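Home | Guides | Hardware | Data | Downloads | Contact

Recording bagging demonstrations on a two-arm bench cell

Reading time: 5 min

This guide covers one recording session for a bag-handling task on the Keogh bench cell, from reset to export. It assumes that both arms are homed, the leader handles are paired, and the Zirelance recorder is installed on the station computer. For first-time assembly, see the hardware guide.

A complete set for one task is 300 accepted episodes. An operator who knows the task can record a set in several sessions. Do not try to finish it in one. Episodes recorded by a tired operator contain long pauses, and the policy learns the pauses.

1. Define the task in one sentence

Write the sentence before recording and store it in the task field. Use the form "start state, action, end state." Example:

Two filled zipper bags flat on the table; pick up each bag and place it on the tray; both bags on the tray, grippers open.

If two operators read the sentence and would stop at different points, rewrite it. Most of the rejected episodes in our Badport set came from an end state that did not mention the grippers.

2. Prepare the cell

Keep the side and back panels in place for the whole set. Changing a panel halfway through changes the background in every view, and the set then has to be split. Printed fabric panels are acceptable and often useful, provided the same print stays up until the set is closed.

Tools that are not part of the task can stay in the wall baskets. Small items on the tabletop are allowed as clutter, but log them in the notes field so that later sessions can vary them on purpose.
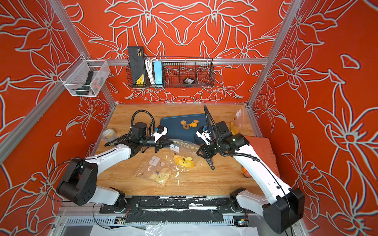
Figure 1. Two-arm cell with zipper bags in front of the tray.

Clear bags are difficult objects. The film reflects the overhead light, the outline changes with every grasp, and depth readings on the film are unreliable. Filled bags are easier to locate than empty ones. Use contents with strong color in at least half of the episodes, and pale contents in the rest.

Check the following before the first episode:

- Both arms move freely through the full reach with no cable pulling at the wrist.
- Fingertips are clean. Residue makes film stick and delays the release.
- Fixed camera exposure is locked. Auto exposure drifts when a white arm link fills the view.
- Free disk space is at least 7 GB for each hour of recording.

3. Record

Start the recorder from the station terminal:

zrec start --task bag_to_tray --arms both --rate 30

Wait for the "ready" line. Then, for each episode:

a. Place the bags by hand. Change position and rotation each time. Overlap them in one episode out of 5.
b. Move both arms to the start pose and hold for one second.
c. Press the left pedal. Perform the task at a steady speed.
d. Hold the end state for one second and press the left pedal again.
e. Press the right pedal instead if the episode should be discarded.

Grasp the bag on the flat film near the zipper, with the fingers square to the edge. A grasp over the contents works with soft items and crushes brittle ones. Crumbs on the wood can be left alone for a few episodes, but wipe the table before they build up under the film.

A missed grasp followed by a clean second attempt is worth keeping. Tag it "recovery." Limit these to one in ten. An episode in which the operator reaches into the cell is always discarded, even if the task was completed.

4. Review

Play back each session the same day at double speed. Reject an episode if any of these apply:

- A wrist camera dropped more than three frames in a row.
- An arm paused for longer than two seconds in mid-task.
- The end state does not match the task sentence.

The Zukcombe cell recorded 1,758 episodes across all tasks up to July, and same-day review caught a loose wrist camera connector there before a full set was lost.

5. Export

zrec export --task bag_to_tray --accepted-only --split session

Split by session, never by episode. Neighboring episodes share lighting and clutter, and a random split makes the validation score look better than it is. Copy the export log into the dataset folder along with the task sentence and the clutter notes.

Previous: Pairing the leader handles | Next: Training a first policy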